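What I Learned Spending Other People's Money on Two Robot Arms

When Estela Tapia asked me to put together the equipment budget for the folding station at Setholm, I said yes before she'd finished the sentence. I love a spreadsheet! I had a first draft by lunch, and it was wrong in almost every line.

The arms were the easy part. We had quotes from Gerkum and Umik, and I spent two happy weeks comparing reach and payload (payload, for laundry — a T-shirt weighs next to nothing). What I'd barely thought about was everything the arms get bolted to. Rails, bases, walls, the tabletop, the cables and the little ties that hold them. My line for "misc. hardware" said $344. Telma Sosa, who has bought more of this stuff than I ever will, looked at it and quietly typed in $1,364. 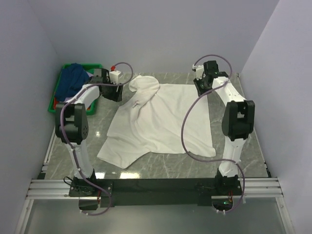

Cables deserve their own row in the budget. I had them lumped in with the arms, and Telma made me pull them out, spares included. Each arm has a purple one that runs the whole way from the wrist down to the base, and on the right it makes a big swoop over the shirt before it gets there. That's a lot of slack to pay for, and a lot of little white ties. We priced replacements at $89 apiece and I put in for four, which Carmela Cocco in purchasing thought was greedy. We settled on three.

Then there's the surface. I wanted plain white. Valentina Medina asked how I planned to find a white shirt on a white table, and that was the end of that conversation. The gray marble pattern cost us a bit extra and I'd pay it again, though if I were ordering today I'd ask for a matte sample first. Ours is shiny, and it picks up glare.

Clothes are a real expense too, by the way. We budgeted for 30 garments and asked Rivadeneira for a mix of colors and fabrics.
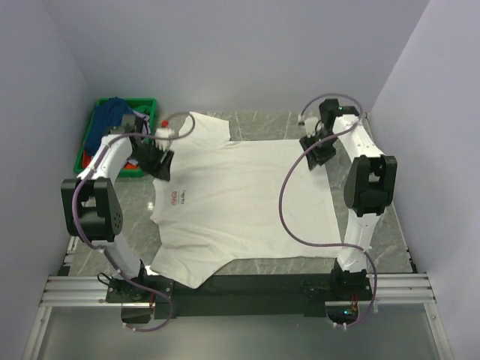 A white T-shirt spread out between the two arms, with the clothes bin in the back corner.

My advice if you're planning a station like ours: get the quote for the frame before you fall in love with an arm. Ask about lead times on connectors. And leave a row open for whatever you forgot. Mine is already spoken for, and Estela wants the next round of numbers by December.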